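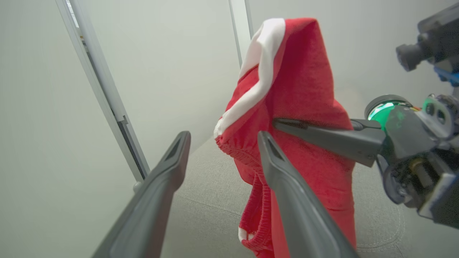
A Second Season for School Sportswear

Families in Flenden will again be able to exchange outgrown sports clothing through the district's lending scheme, which reopened on 26 Apr 2022 at the Maluleke Community Hall. The scheme lends shorts, track pants and jerseys to pupils at 4 schools, free of charge, for the length of a season.

The program was established in November with 200 donated garments. The register now lists 233, and demand remains strongest for the smaller sizes, which leave the rails within days of each opening. Coordinator Anathi Lekota attributes the growth to the schools themselves, whose coaches have encouraged pupils to return clothing promptly.

"A child should not miss the first practice for want of a pair of shorts," Lekota said. "Parents were already passing clothes along between cousins and neighbors. We have given them a place to do it."

Garments are accepted in any color, provided that elastic and seams are sound. Small repairs are carried out by the sewing class at Skasberg Secondary School – a partnership that has been extended for another year. Items beyond repair are cut down for patches.

Borrowers may keep up to 10 items per household. Shoes are not accepted at present, although the district is considering a separate exchange for them at its Drevusano branch.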